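Nov 2, 2022

I finished re-measuring the bedroom after moving the Drorner monitors off the desk and onto stands, and the result is worse at one frequency and better nearly everywhere else. Notes follow, mostly so I can find them again.

The old position had both speakers on a desk against the short wall. The desk top produced a reflection strong enough to put a shallow dip in the upper bass and a comb pattern above 900 Hz. Stands remove the desk from the path. They also put the woofers at a different height, and the dip moved instead of going away.

Method: sine sweeps, one speaker at a time, microphone at ear height in the listening chair. I took 5 sweeps per position and averaged them. Door closed, window closed, heating off. I left the bed where it is. Declan Kavanagh keeps telling me to measure the room bare first and add furniture back one item at a time, which would be informative, but I don't listen in a bare room.

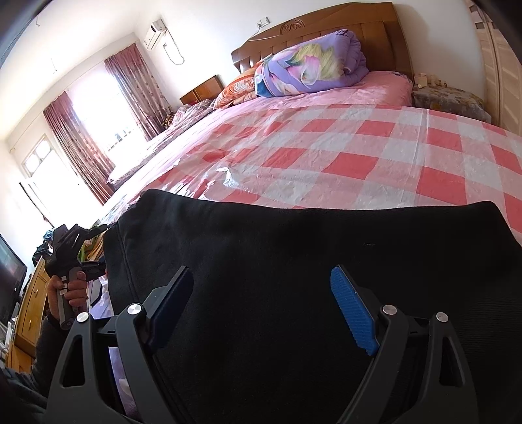

The left speaker now shows a notch just above 400 Hz that the right speaker doesn't have. My first guess was a floor bounce. The path lengths don't support it, because both woofers are the same height and the same distance from the chair. The left one is closer to the side wall, so that wall is the likely cause. I leaned a mineral wool panel at the reflection point and swept again. The notch filled in by more than half.

Decay times are short in the midrange and long in the bass, as you'd expect from a small room with a mattress in it. A bed absorbs well at high frequencies and does very little at the bottom. Úna Lenihan pointed out, in a comment on the last post, that I had smoothed the waterfall plots too heavily to see the lowest mode. She was right. The unsmoothed plots show it ringing well past everything else.

Equalization can lower the peak of that mode at the chair. It won't fill the null at the back wall, and I haven't tried. The Mulcahy filter software offers an automatic correction, but it wanted to boost the 400 Hz notch hard, so I set the filters by hand and used cuts only.

Still open: whether 2 thicker panels in the front corners are worth the floor space. Edgardo Aquino has a pair he isn't using until December, and I'll repeat the sweeps with those before buying any.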